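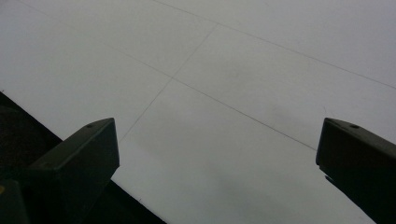

Two Grippers, One Long Week in Vokdale

By Myrto Moschos

Monday, 7:40 in the morning, and the first gripper has already dropped a jar of pickled beets.

"Plastic jar," says Marwa Berrada. Picks it up, looks at the lid, puts it back on the cart. "We learned that one in March."

Berrada runs the test bench at a small packing co-op in Vokdale. Odd-shaped food goes in one door, mixed gift boxes go out the other. Jars, tins, soft bags of dried fruit, a honey bottle with a waist like a wasp. People do the packing now. By fall the co-op wants one line where an arm does the dull half of it, and before anybody signs for an arm somebody has to pick a hand.

So, two hands. The Mahrous is a plain parallel gripper -- two stiff fingers, they slide apart, they slide together, that's the whole trick. The Brurkau has three soft fingers that curl when you push air into them. Both came on loan. Both have to go back in 14 days, which is why everyone on the bench is eating lunch standing up.

The hand-held part

What I didn't expect was how much of the week has no arm in it at all.

The Mahrous comes with a second body, a hand-held one. Same fingers, a grip underneath, a camera looking out past the fingertips. You carry it to the cart and pack the box yourself, only with two blunt fingers instead of your own five. The camera records what the fingers did. Later the recordings get used to teach the arm.

Sanaa Ramadan has done most of the carrying. She packed boxes by hand here for years and she's fast. With the tool she is slow for one morning, and then she isn't. She wants 62 good recordings per product before she'll move on to the next. A good one means the item was in view the whole way, went in the box right side up, and nothing got squashed.

I asked to try. Honey bottle, first go, I got it by the shoulders and it spun. Second go I came in too low. Third go fine, then I swung the tool up to show off and Ramadan told me very kindly that I'd just recorded the ceiling. "Everyone gives me some ceiling," she said. She trims it later. Keep your wrist down, start before you reach, stop after you let go. Those are her rules, they're on a card taped to the cart.

The screws

Fingers on the Mahrous come off. Two sets in the case, one long, one short, and the short ones live on the tool most days. Swapping them takes a hex key and some patience. Marwa hates the hex key. It's too long for the job and hits the housing on every turn, so a half turn, pull out, go back in, another half turn. She timed a swap on Tuesday and wouldn't let me print the number.

The Brurkau fingers snap off with a thumb latch. Big point for Brurkau. Then one snapped off by itself over a box of tea tins and some of the point went away again.

Soft is not always kind

On paper the soft hand should win in a place like this. Bags of apricots, paper sleeves, a sponge cake in a thin carton. And on the bags it does win, easily. It closes over the top of a bag like somebody picking up a kitten. The Mahrous pinches, and if the fruit has slid to one end the bag hangs and swings and takes the next bag with it.

But jars. The lids are slick and the soft fingers creep. You watch a jar sink in the grip, very slowly, a little more with every move. By the time it's over the box it's tilted. Salma Helmy, who writes the control code, slowed the arm down to try and save it, and it helped, and now the arm is too slow. She has a chart of this. It isn't a happy chart.

She also has a complaint about the air line. Soft fingers need a compressor and the compressor sits four feet from her desk.

"I can hear it at home," she says.

The stiff fingers have no such trouble. Wire in, fingers move. They report how far apart they are, too, so Helmy's code knows if it closed on a tin or on nothing. The soft hand just knows how hard it's blowing.

What it costs, sort of

Nobody would give me real prices, loan terms being what they are. What I did get is the wear figure. Helmy set each hand opening and closing overnight, 2880 cycles, nothing in the grip, and looked them over in the morning. Mahrous, no change she could find. Brurkau, a pale line near the base of one finger. Could be nothing. She put tape next to it and wrote the date.

The line they're planning for would do 700 boxes on a busy day, several picks per box. You can do the math on that pale line as well as I can.

A visit from Lutville

Thursday Panya Panyasiri drove over from the Lutville plant, where they've run a stiff two-finger hand on tea cartons for a year. He brought his own fingers in a sandwich bag. Thin rubber pads glued on the inside faces, trimmed with kitchen scisors. He put them on the Mahrous -- complained about the hex key, loudly -- and went straight for the apricots.

Better. Not soft-hand good, but the bag stopped swinging. Ramadan tried the honey bottle with them next and got it first time, then did it again to make sure. She wants to redo her bottle recordings with the pads on. All of them. Helmy put her head on the desk for a second, then went and cleared disk space.

Where it stands

Berrada leans stiff, with pads. Ramadan too, though she'd keep a person on the bags for now. Helmy wants the one without a compressor and says so at every chance she gets. The Brurkau has one more trial coming, with a grippier fingertip thats supposed to arrive by courier on Friday.

When I left the cart was loaded again, beets in front. Ramadan had the tool in her hand and was waiting for the rest of us to get out of the way.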